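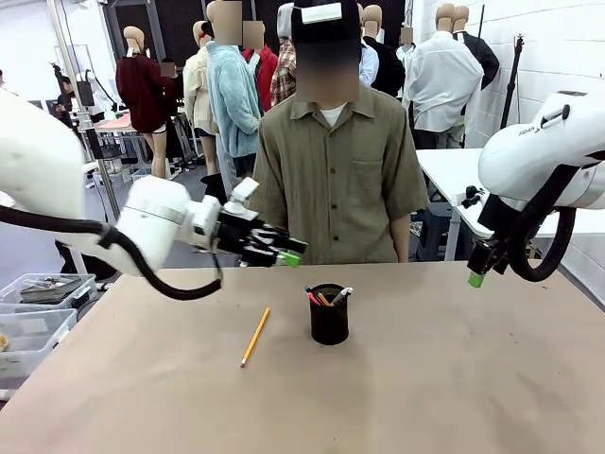

Green fingertips, left and right.

Home Posts Recipes About Archive

Posts > Kitchen > The Sourdough Problem

I have been given a sourdough starter. I did not ask for one. Sibel Gündoğdu left it on my porch in August in a jar with a rubber band around it and a note that said "feed me," and then she moved to Tostcombe, where I can't return it.

I was doing fine before this. I bought bread at the store, sliced, in a bag, and when it went moldy I threw it out and felt bad for the length of time it takes to close a trash can. Now I have a gray paste that lives in my refrigerator and needs flour every week. I've had houseplants that asked for less. I've had roommates that asked for less, though one of them did also smell like this.

The starter is called Gernard. That was Sibel's doing too, written on masking tape on the lid. I considered renaming it and found I couldn't, the way you can't rename somebody else's dog.

My first loaf was flat. I don't mean it was a little low, I mean I could have mailed it. The recipe said to let the dough rise until doubled, and I stood over the bowl trying to remember how big it had been when I left it. You're supposed to put a mark on the side. I know this now. I read it in the comments under the recipe, where a man from Edport had written 11 paragraphs about water temperature and been thanked for it by several people.

The second loaf was also flat, but on purpose, because by then I'd decided to call it focaccia. I poked holes in it and used a lot of olive oil. My neighbors liked it. They are polite people and I gave them very small pieces.

Loaf three I'd rather skip. There was a phone call in the middle and I forgot the salt. If you have never had bread without salt in it, chew on a clean dish sponge and think about your choices.

What changed things was buying a kitchen scale. I held out for a long time on the grounds that my grandmother baked without one, until I remembered that my grandmother's bread was terrible and we all used to hide it under the potatoes. I got a cheap Sandhu with a cracked corner from the thrift store. It's fast and fairly accurate, and it turns itself off whenever I walk to the sink, so I do a lot of pouring from far away with one arm stretched out behind me, tapping the button.

Once I was weighing everything, I learned that what I'd been calling a cup of flour was a cup of flour plus whatever I felt like. I pack it down, apparently. I've been packing flour down my whole adult life. This explains the pancakes, and I owe a few people an apology for the birthday cake.

Loaf four came up. I sat on the kitchen floor and watched it through the oven door, which has not been cleaned since I moved in, so mostly I watched a brown smear get taller. It weighed 606 grams when it was done. I weighed it because I weigh things now. Then I cut into it hot, which every single person on the internet tells you not to do, and the middle was a bit gummy and I ate nearly half of it standing up with butter.

There's still the matter of the discard. Every time you feed a starter you're meant to throw some of it away, or else the thing keeps growing until you need a bigger jar and then a bigger house. People can't stand to throw it out, so they make crackers. I found a list online of 91 uses for sourdough discard and read all of it one night in bed. A lot of them are crackers. One is a face mask. I made the crackers, and they tasted like the corner of a cereal box, and I've had a bowl of them out for guests ever since in the hope that somebody will drop it.

I called Sibel to tell her about loaf four. She was pleased, and she asked how Gernard was doing, and I said he was bubbling, and I heard myself say "he." She's bought a bread machine, by the way. She says it's much easier. It has a timer and she gets a loaf at seven in the morning without touching anything.

Next weekend I'm trying rye.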